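Bulton Instruments Archive
Gallery 43: Pipette stands and bench holders

Home > Galleries > Liquid handling > Stands

Bench stands for hand pipettes fall into three broad types: the carousel, the wall or shelf clip, and the straight bar on two legs. This gallery deals with the third type. It covers general layout, how a pipette sits on the bar, and the checks we make before a stand is put back into use. Notes on carousels are in Gallery 40.

Bar stands are simple to maintain. There is no bearing to wear and no central column to work loose. The drawback is length: a bar long enough for a full set takes up a good deal of bench, and the feet must both sit on the same level surface. On a bench with a joint in the top, place the whole stand to one side of the joint.

The pipette should hang upright, with the plunger clear above the bar and the shaft pointing down. Storing it this way keeps any liquid left in the cone from running back towards the piston. Remove the tip before hanging. A tip left on will often touch the bench or a nearby rack, and the pipette may then be knocked off the bar when the rack is moved.
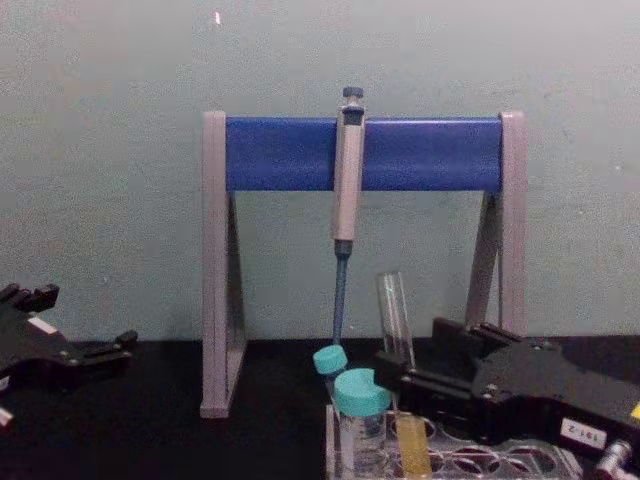
Spacing along the bar is a matter of hand size as much as pipette width. We leave a gap wide enough to take hold of one grip without brushing the next. Where a stand is shared, the smallest volume goes at the left and the largest at the right, and the order is marked on a card kept in the drawer. Labels on the bar itself tend to lift after repeated wiping and leave glue behind.

Racks and tubes may stand in front of the bar while work is in progress, but they go back to their own place afterwards. A crowded bench front makes it hard to lift a pipette straight up off its rest, and pulling it forward at an angle puts a side load on the grip hook. Of the returns logged at Bulton under fault code 638, more than 99 were for cracked hooks.

Cleaning

Wipe the bar and legs with a damp cloth and mild detergent, then with clean water. Alcohol at 70 per cent is suitable for most plastics used in these stands, but test the underside of a foot first. Do not autoclave the stand, even where the pipette itself is rated for it. Dry the bar fully before hanging anything on it.

Checks before use

Press down lightly at the middle of the bar. It should not flex enough to see.
Rock the stand from end to end. Movement at one foot usually means grit underneath.
Look at the joint between bar and leg for white stress marks.
Hang one pipette at each end in turn and confirm that the stand stays put.

Replacement parts

Feet and end caps for the older Tikkanen pattern are still held in stock. Drulen bars are supplied only as a complete stand. Kandetti legs changed in profile between the first and second series and the two should not be mixed on one bar.

Previous gallery: Tip boxes and refill trays
Next gallery: Tube racks, screw-cap

Page last revised in August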